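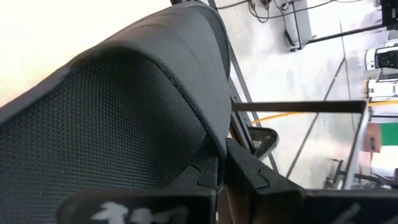
Figure 3. Mesh backrest of a black office chair, with its rounded outer rim.

3.2 Chairs and shoes as everyday clutter

Chairs were the great surprise of our study of shared workrooms. We had expected them to matter only as seats, yet in the Dillwood diaries they turn up as coat hooks, bag stands and markers of whose corner is whose. A mesh back breathes well and hangs a jacket badly, and people had a lot to say about that! Nishad's earlier work on hallways in Rovville (written up in March) found the same thing with banisters.

Shoes tell a richer story still. Of the 10 households and workrooms that kept diaries, two gave footwear a fixed home, and both chose a raised shelf over a mat.

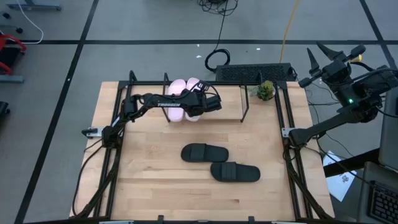

Slides are a lovely case to study because they have no laces, no heel and hardly any front or back to argue over, so a pair can be put straight in one movement. Pale pairs were often given the better spot, side by side with toes to the back, while dark ones stayed lower down and further apart. Bimla Nishad calls this "shelf rank", and we keep her term in what follows. A plant beside the shoes seems to raise the rank of the whole shelf, a point we take up again with the Barbier diaries.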